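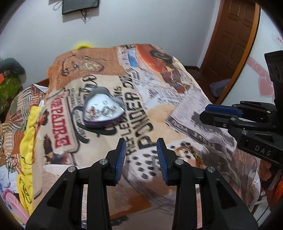 I'm trying to get a stamp card going for the shops in downtown Tusthorpe this September and I could use some advice from people who have run one. The idea is you pick up a card at any shop that's in, get a stamp when you buy something, and once you have enough stamps you drop the card in a box for a drawing. We have $2,000 to spend on everything, prizes included, and I own a small stationery store so I somehow got put in charge of how it all looks! I'm leaning toward a black window sticker with a bright blue edge, the same sort of pairing as the blue pads on those black grippers in the photo, with the words in plain white like the "DAS" on the one at the right. My neighbor at the bakery thinks black is gloomy for a shopping event. Is she right? And the bigger thing I'm stuck on is how many stamps to ask for. If it's too many people give up, and if it's too few they hit the three shops closest to the parking lot and go home. Also, do you set a minimum purchase? I sell greeting cards, so a $10 minimum would pretty much cut me out.

- stationerystoregal

Community Help > Small Business > Local Events > Stamp cards

papercutpatty

We did one of these in Inudeck and I was the person with the shoebox of cards at the end, so I have feelings about this.

Go with 13 stamps if you have a good number of shops signed up. I know it sounds like a lot. We started at six our first year and the cards came back with the same six stores on them over and over (coffee, coffee, pizza, you get it). The next year we went to 13 and people wandered down the side streets, which was the whole point. We had 2,297 cards turned in that second year and I know the number by heart because I entered every one of them into a spreadsheet at my kitchen table. If you've only got a dozen or so shops then forget what I said and ask for five.

No minimum purchase. Please don't do it. Ours had one the first year and the shops argued about it more than they argued about parking. A stamp for any purchase, one stamp per shop per card, done. The restaurants may grumble that somebody gets a stamp for a soda, but that same person usually comes back for lunch.

Things I'd do differently: print the last day for turning in cards on the FRONT. We put it on the back in small type and I had people walking in two weeks late, really upset with me. And leave a line for a phone number that's long enough to write on. Get card stock that isn't glossy too - stamp ink smears all over the shiny kind and you'll have purple fingers until Christmas.

On the money, we spent more on prizes than printing and I'd do that again. One big basket plus a bunch of small gift cards from the shops went over better than one giant prize.

windowguy_trekeck

Black is fine but not on a shaded window. I put up decals for a living over in Trekeck and a black sticker on dark glass disappears by 4 p.m. Make the blue edge wide, at least an inch, or do a white outline around the whole thing. Put it by the door handle at eye level. Use static cling and your shop owners won't be scraping glue in October.

Don't know anything about the stamps.

twoblocksover

We had more than 80 shops in ours, which was honestly too many, it took forever to drop off supplies. I'd cap it the first year.

Get every shop a different stamp if you can swing it! Kids go nuts for that. Ours at Ebihara Shoe Repair was a little boot and people came in just to see it, then bought laces so they could get it on their card. Self-inking ones are worth the extra couple of dollars. And order a few spares, one of ours went missing the first morning and we had to sign cards with a pen all day, and then naturally everyone else's pen signatures started showing up too.

Somebody should walk around to all the shops at the halfway point and ask how they're doing on blank cards. We ran out on the busy end of the street while the quiet end had piles of them sitting under the counter.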